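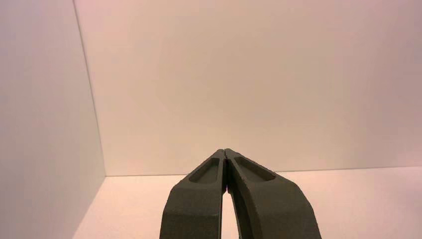

Chapter 7
Switches, sliders and buttons

Every control has to be found before it can be used. We find things by the difference between them and what lies behind them, and a busy background makes this harder. Patterned worktops, crowded shelves and strong shadows all slow the eye down. A pale, plain surround of the kind seen at the opening of this chapter does the opposite: the edge of anything dark stands out against it, even when the dark thing has a dull finish. Designers call this contrast, and you will meet the word often in the pages that follow.

In Chapter 6 you looked at handles, lids and catches. These are worked by hand and do their job directly. A control is different, as it stands for something else. Pressing a bell push does not make the sound; it closes a circuit, and the sound is made elsewhere. The person pressing has to be told, by shape, colour, position or words, what will happen next.

By the end of this chapter you should be able to:
name the common kinds of hand control
say which kind suits a given task
explain how labels and layout help the user
draw a simple panel of your own

7.1 Kinds of control

A push button is for a single action. A toggle switch has a lever and stays where it is put, so its position can be read later. A slider is for choosing a point along a line – the loudness of a radio, for example, or the brightness of a lamp. A dial does much the same job in a circle and takes up less length.

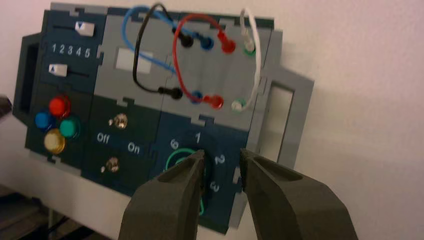

Figure 7.1 Sliders, push buttons and toggle switches on one board.

Colour is useful where several controls share a shape. Four round buttons of the same grey would have to be learned by place alone. Give each its own colour and the user can be told "press the red one". Remember, though, that some users cannot tell red from green, and colour should be backed up by position or by a printed word.

7.2 Labels and layout

A label should sit close to the control it belongs to and should stay readable while the control is in use. This second point is easy to miss at the drawing stage. On the box shown after this paragraph of text, one of the white slider knobs covers the number 2, so the row reads 1, 3, 4, 5. The words "Off" and "On" do better, as they lie on either side of the lower switch and the lever does not hide them. Notice also the carrying handles, which are at the two ends and well away from the controls.

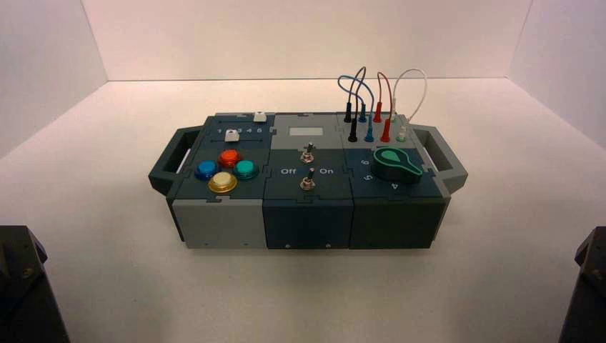
Controls that are used together should be placed together. The Cekden panel, which you will draw in Activity 7.2, keeps its switches in one group and its sliders in another. Weidong Du's plan for the Gamcombe workshop follows the same rule on a larger scale.

Before you begin

Choose one appliance at home and sketch its controls from memory. Then compare your sketch with the appliance and mark anything you left out. Keep both for Activity 7.1.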